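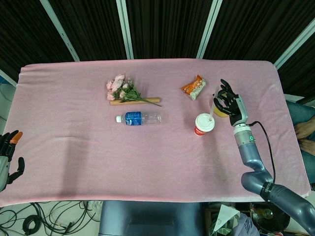

Sesel_fan
I finally got through the long cut of Hetwood, all 273 minutes, and I think the flashback structure is broken in the second half. The early flashbacks are marked by a sound cue before the cut. After the inn fire the cue is dropped and the only marker left is the set dressing. The director seems to expect us to date each part by what is on the table, and a pink cloth with a bunch of artificial flowers laid on it, like the one on mine, would tell me nothing about whether it was ten years earlier or the next morning. Has anyone worked out the intended order?

mlui
It isn't broken. The cue stops because the narrator changes. Everything up to the fire is told by the sister, everything after by the magistrate, and he has no cue because he is lying. Watch the scene at the ferry again.

Drummond19
The narrator theory doesn't hold for the ferry. The sister's voice comes back for two lines there and there is still no cue. I put it down to the sound mix. The older Honovard disc has the cue at the ferry and the newer one doesn't.

mlui
Which Honovard disc? There were two pressings.

Drummond19
The first, with the mono track. The subtitles are poor and they translate the magistrate's rank three different ways, but the cue is there. I've checked it on two players.

e_lekota
Agree about the mono track. I disagree that it settles anything, as the mono was put together for television and cut into 6 parts. The cue could have been added to cover a part break. Moushumi Pramanik's booklet essay says the same, though she gives no source.

Sesel_fan
So for the long cut we have either a deliberate omission or a mixing fault. Does the novel help?

Drummond19
No. The novel is told in order and the magistrate dies in chapter 19. Only the names and the duel were kept.

mlui
The duel is different too. In the book it is over in a page and there's no rain.

e_lekota
For the order, I'd use the scar. It is on the left cheek in every scene after the fire, apart from the wedding, so the wedding goes first. The ferry goes between the wedding and the fire. That leaves the tax scene, which I can't place.

Sesel_fan
Thanks, I'll try it with the scar. The tax scene has snow, if that narrows it down.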